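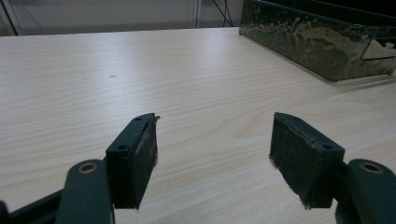

How Wood Gets Its Grain

Run your hand over a wooden table and look closely at the lines in it. Some are straight. Some bend like water going around a rock. These lines are called the grain, and they were made while the tree was still alive.

How a tree gets wider

A tree grows in two ways. It gets taller at the tips of its branches, and it gets wider all around its trunk. The widening happens in a very thin layer just under the bark. The layer is called the cambium (say it KAM-bee-um). It makes new wood on its inner side and new bark on its outer side.

The trunk does not stretch upward the way you do. If you hammer a nail into a tree at the height of your chin and come back when you are grown up, the nail will be at the same height above the ground. The tree will be taller, but all of the new height will be at the top. The nail may be hard to find, though, as the trunk can grow right over it.

Light wood and dark wood

In places with warm summers and cold winters, a tree grows quickly in spring. There is plenty of water, and the tree makes large cells with thin walls. This part of the wood is called earlywood, and in many trees it looks pale.

Later in the summer the tree slows down. The new cells are smaller and their walls are thicker, so the wood is harder and often darker. This is called latewood. In winter the tree stops growing wider until spring comes again.

One pale band and one dark band make one ring. If you count the rings on a stump, you can find out how many years the tree grew. Wide rings often mean good years with enough rain. Narrow rings can mean dry years, or that the tree was crowded by its neighbors and did not get much light.

There is a stump beside the path in the town forest at Prornstead that has 5 very narrow rings close together. Ebenezer Zakaria, the forester there, thinks they come from a run of dry summers. The rings after them are wide again.

In parts of the world where it is warm and wet all year, trees may not make clear rings at all. They keep growing without a winter rest, so the wood looks much the same all the way through.

From rings to lines

A stump shows rings, so why does a table usually show stripes? The answer has to do with the direction of the cut.

Think of a tree trunk as a stack of paper tubes, one inside another. If you cut straight across the stack, you see circles. If you cut it from top to bottom, you see the edges of the tubes as long lines.

A board is cut the long way. When the saw passes through or near the middle of the log, the lines come out fairly straight. When it passes closer to the outside, it slices along the curve of the rings, and the lines spread out into waves, arches and long pointed shapes. Trees are never perfectly round or perfectly straight either, and every bend in the trunk changes the pattern a little.

A light wooden tabletop with rounded corners.

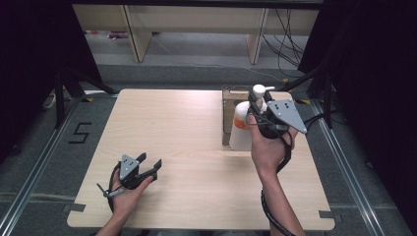
Two hand-held grippers above a light wooden tabletop.

What about knots?

A knot is the round or oval spot you sometimes find in a board. It shows where a branch was growing. The bottom of a branch begins inside the trunk, and as the trunk gets wider, it wraps new wood around the branch. When the log is sawed into boards, the saw cuts through the branch too.

The grain has to bend to get around a knot. That is why you often see lines curving on both sides of one. A knot is usually harder than the wood next to it, and sometimes it comes loose and falls out, leaving a hole.

Why carpenters care about grain

Wood is strong along the grain and weaker across it. You can see this with firewood. An ax splits a log easily from end to end, but chopping across the same log is slow work.

Kwesi Abubakari makes chairs in a workshop in Uvolside. Before he cuts a chair leg, he checks that the grain runs the whole length of the leg. If the lines ran from side to side, the leg could snap when someone sat down. He also planes and sands in the direction of the grain. Sanding across it leaves scratches that show up badly once the wood is oiled.

Wood also changes size. It takes in water from damp air and swells, then shrinks when the air is dry. It moves much more across the grain than along it. A wooden door that sticks in a wet summer may close easily in December, when the heating is on and the air indoors is dry.

Try it yourself

You will need 2 sheets of paper, a crayon with the wrapper taken off, and a piece of rough, unpainted wood. Ask an adult to check the wood for splinters first.

Lay one sheet on the wood and hold it still. Rub the side of the crayon gently over the paper. The raised parts of the grain should show up as darker lines. Then do the same with the second sheet on another part of the wood, or on a different piece, and compare the two rubbings. Look for places where the lines are close together and places where they are far apart. If you find a knot, see which way the lines go around it.

Words to know

Cambium: the thin layer under the bark where new wood is made.
Earlywood: wood made in spring, with large cells.
Latewood: wood made later in the growing season, with small, thick-walled cells.
Grain: the direction and pattern of the fibers in wood.
Knot: the place in a board where a branch grew.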